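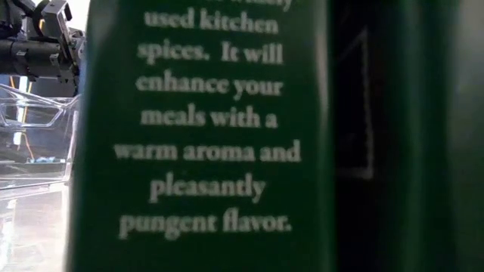
Vol. 6, p. 80

3.2 Storage and wall colour in small kitchens

Figure 3. Lettering on a dark green box, seen at close range.

The households visited in March had, in most cases, chosen their wall colour before deciding where dry goods would be kept. Mazza and Trindade reported the same order of decisions in their earlier study of rented flats. Open shelving was fitted above the worktop in the majority of homes, and residents were asked to say whether the goods on display had affected their view of the finished room.

Replies differed by age of household. Couples who had recently moved in tended to describe the shelves as part of the decoration, and several had bought matching jars from Stevetti for the purpose. Older residents more often kept food in its original packets and preferred a cupboard with a door. Pale walls were favoured by both groups. Where a dark colour had been used, it was generally limited to the wall behind the table.

Cost was raised less often than expected. The upper limit set for the project was 2,000 euros per kitchen, and only three households asked for it to be reviewed. Figueiredo has suggested that the order in which rooms are decorated matters more than the sum available, a point to which we return in Section 6. The layout of the six kitchens without a window is treated separately, as lighting there was replaced at the same time as the shelving.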